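Okon House Shared Laundry: progress report to the Atmont Fund

Prepared by Philomena Fiadzo

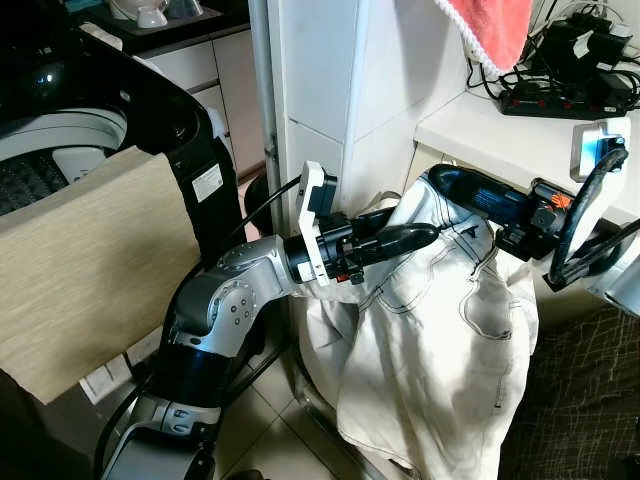
The laundry has been open to residents and drop-in visitors for 3 months. In that time we have done 56 loads, most of them on Saturday mornings. The grant has covered detergent, power and the plumbing work, and we are within budget on all three.

Washing

The top loader handles everyday clothing well. Jeans and other heavy cotton are the slowest items, and they tend to bunch on one side of the drum if they go in with shirts. We now wash denim separately, turned inside out, with pale pairs kept apart from the blues. Pockets are checked before anything goes in. We had one load spoiled by a pen in the second month and replaced the clothes from petty cash.

Drying

Drying is still the weak point. We have 17 metres of line in the covered yard, and on humid days thick waistbands and seams are not dry by closing. Arsen Hrytsenko has a quote from Yatsenko Plumbing and Electrical for a vented dryer on its own circuit. The quote is attached. We would like to pay for it from the unspent signage money and need your approval to move the funds.

Use of the service

There are 18 regular users. Several have asked for an evening session, and we plan to trial one on Flilen Street's market night, from 6 pm to 8 pm.

Still to do

The drain hose needs a longer bracket. The instruction sheet is being rewritten in larger type. Lost socks are in the tub by the office door and will go to the op shop in December.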